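How to write a short biography for a comedy program

If you are putting on a comedy night or a small festival, you will need a biography for each act. The same text usually ends up in the printed program, on the ticketing page and in whatever the host reads out, so it pays to get it right once. These are the steps we use for the Clerkmont comedy weekend each October.

What you need before you start

A list of the act's credits, the spelling of their name as they want it printed, and one way of reaching them for corrections. An old biography helps too, but check the year on it. Many performers have been sending out the same paragraph for a long time.

Step 1. Set the length

Our limit is 148 words for the program and up to 300 for the website. Write the longer one first and cut it down. Going the other way tends to fill the website version with padding.

Step 2. Open with who they are now

The first sentence should give the name, the kind of work and where the person is based. For example:

Eldana Ejigu is a stand-up comedian and writer who lives in Friesen.

Leave childhood for the second or third sentence, and leave it out completely if it has no bearing on the act. Parents' jobs, schools and siblings belong in a biography only when the performer is happy to have them there. Ask first.

Step 3. Put the credits in order

Go from oldest to newest and give each one its proper title. Pick no more than 6. If a credit was a double act or a group show, say so, and name the other members where there is room.

Eldana started out in the sketch duo Clitura, which toured small theatres for two years. She then wrote for the radio series Trindeo and performed her first solo hour at Clerkmont.
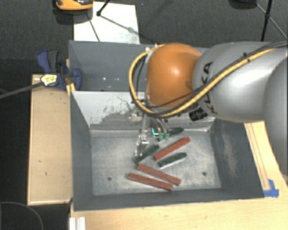 Orange-wristed KUKA arm over a grey metal bin

Use the past tense for work that has finished and the present tense for anything still running. Mixing them up is the most common mistake we fix.

Step 4. Check every claim

Look up each title, venue and award. "Award-winning" needs the name of the award beside it, and a nomination should be called a nomination. If you can't confirm something, ask the act where it came from. If they can't say either, take it out.

Step 5. Trim the praise

Words like hilarious and legendary take up space and tell the reader very little. One short quote from a review is fine, with the publication named. Don't shorten a quote in a way that changes what the reviewer meant.

Step 6. Read it aloud

The host will be reading this into a microphone, often in poor light. Break up any sentence you run out of breath on. Write out how to say the name if there is any doubt, and put that in the host's copy only.

Step 7. Send it for approval

Email the final text to the performer or their agent and give them a deadline. Ask for corrections of fact - otherwise you may get a whole new biography back. Save the approved version with the month and year in the file name, and delete the drafts.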